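Rulavcombe Open League
Progress report to the Zastelance Fund, second reporting period
Prepared by Babita Rastogi, league operations
Circulation: Dalia Paju (Zastelance Fund), Ojārs Rimkutė, Melina Sfakianakis, Janka Vondráček

1. Position at the end of the period

The spring split was completed in July, one week behind the schedule in the grant agreement. The delay came from the postponed fourth round, which is covered in section 3. All fixtures in both divisions were played or formally awarded, and the final tables have been ratified. The promotion and relegation matches were held at the Alipour hall as planned.

66 teams were registered at the roster deadline. The target in the agreement was 45. The surplus was taken into the second division, which was run as parallel groups with a short play-off in place of the single round robin first proposed. This changed the number of match slots required per evening and is the main cause of the variance in referee costs.

Work on the match server, the rule book and the observer training is reported below by work package. Two items are behind plan: the appeals procedure and the public statistics page.

2. Work package A: competition format

The first division used a double round robin, with all series played as best of three. Map selection followed the veto order set out in the rule book: alternate bans, one pick each, and the decider left over. Captains asked during the first period for the higher seed to choose whether to veto first or second. This was introduced from the opening round and has been kept.

Tie-breaks were applied in the order of head-to-head result, map difference, round difference. In the upper half of the first division, three teams finished level on series and level on head-to-head, so map difference decided the last play-off place. The team that missed out queried the calculation. The query was valid in part: a map awarded by forfeit had been entered with a full round score, where the rule book gives it no round score at all. The entry was corrected and the order of the teams did not change. Melina Sfakianakis has since rewritten the clause so that forfeited maps are stated separately in the published table.

The second division groups were drawn from the qualifying results. One group was clearly stronger than the rest, and its third-placed team would probably have won another group on the evidence of the play-off. For the autumn split we propose to seed the groups after an opening round of Swiss pairings. This adds two evenings to the calendar and no cost to the grant.

3. Work package B: match server and scheduling

League matches run on hosted servers booked through the Zitport scheduling tool. Each booking opens a lobby thirty minutes before the start time, checks the players present against the registered roster, and holds the configuration file for the series.

The fourth round was postponed in full. An update to the game client was released on the afternoon of the matches, and the lobby service would not accept the new version. The fault was confirmed at 17:20 and the round was called off at 18:00, an hour before the first start. Matches were moved to the reserve week. Two teams had already travelled to play from a shared room and were refunded their room hire from the contingency line.

Ojārs Rimkutė has added a version check that runs every hour on match days and sends a warning to the duty referee. He has also arranged for the previous server build to be kept available. Whether the older build can be used depends on players being able to hold back the client update, and on some systems they cannot. The rule book now says that a round may be postponed up to an hour before the start if the lobby check fails, and that after this point individual matches are rescheduled one by one.

Server response was logged for every map. Median delay was within the limit for all teams playing from inside the region. One team with a player on a mobile connection exceeded the limit on most maps. The player was given a wired place at the Alipour hall for the last three rounds and the problem did not recur.

Pauses were the commonest source of complaint. The rule book allowed each team a technical pause of no fixed length, with the referee to end it "when reasonable". In practice referees ended pauses at very different points. From the sixth round the limit was set at 6 minutes per team per map, with one extension at the referee's discretion. Complaints about pauses fell away after that, though the sample is small.

4. Work package C: referees and integrity

Every first division match had a live referee. Second division matches were checked from the recording and the lobby log, with a referee on call. The on-call arrangement was adequate on most evenings. On the evening of the last group matches, three series needed a ruling in the same half hour and one of them waited forty minutes. We intend to have two referees on call for final rounds.

Integrity cases opened in the period fell under three headings: use of an unregistered substitute, contact with a coach during live play, and abusive messages in the lobby chat. All have been closed. The substitute case led to a forfeited series and a written warning. In the coaching case, the voice recording did not support the complaint and no action was taken. The chat cases were dealt with by short suspensions.

No player was found to be using prohibited software. This should be read with care. The client's own detection is outside our control, and our review of recordings is limited to matches where a complaint is received or where a player's accuracy figures move well outside their usual range.

The appeals procedure is late. The draft placed appeals with the same people who issue rulings, and Dalia Paju pointed out on the mid-period call that this does not meet the fund's conditions. A revised draft gives appeals to a separate panel drawn from captains whose teams are in the other division. The draft is with captains for comment and should be adopted before autumn registration opens.

5. Work package D: broadcast and observers

One first division series per round was broadcast, along with all play-off matches. Janka Vondráček ran the observer course over four evenings. Those who completed it then shadowed a live broadcast before taking the controls themselves.

The course dealt mainly with anticipation — moving to the player most likely to make contact, keeping the minimap readable, and staying off the kill replay while the round is still open. Early broadcasts missed a noticeable number of opening duels. Later ones were better, and the commentators' notes bear this out. Switching between observer feeds is still done by hand, and there is a visible stutter when both feeds come from the same machine. A second capture card would remove it and has been included in the request in section 7.

Peak audience for the final was 350 concurrent viewers. No target was set for this measure. We suggest that the fund should not adopt one, as the figure depends heavily on which teams are playing and on what else is being shown that evening. Average watch time would be more useful and can be supplied from the next period.

The broadcast delay was set at two minutes throughout. One team asked for it to be raised to five for the play-offs. The request was declined for this split and will be looked at again together with the rules on team communication.

6. Spending against budget

Server hire came in under budget, largely through shorter second division series. Referee fees were over budget for the reason given in section 1. Hall hire at Alipour was on budget. Prize money has been paid to all teams except one, whose captain has not yet supplied account details. The contingency line was drawn on once, for the refunds after the postponed round.

The statistics page was budgeted in this period and has not been started. The data is being collected in the correct form, and the export from Zitport has been tested against three rounds of results by hand. The unspent amount is carried forward in the attached table.

7. Requests to the fund

We ask the fund to agree to the following.

Transfer of the underspend on server hire to referee fees.

Carry-forward of the statistics page budget to the next period, with delivery before the autumn play-offs.

Purchase of one capture card from the equipment line, in place of the spare headsets listed in the original application. The existing headsets are in working order.

A change to the reporting date for the third period, so that it falls after the autumn final and not in the week of it.

8. Plan for the next period

Registration for the autumn split opens once the appeals procedure has been adopted. Rosters lock one week before the opening Swiss round. Melina Sfakianakis will issue the revised rule book with the changes marked, and captains will be asked to confirm receipt through Zitport. Ojārs Rimkutė will run a full lobby test with volunteer teams from both divisions before the first match evening, including a forced version mismatch. Janka Vondráček will repeat the observer course if there are enough names to fill it; otherwise new observers will be trained one at a time on second division recordings.

The one open risk carried over from the last report is the supply of referees on final-round evenings. It remains rated as medium. 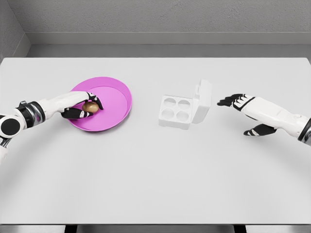

Left hand closed around a brown egg on a pink plate (computer render).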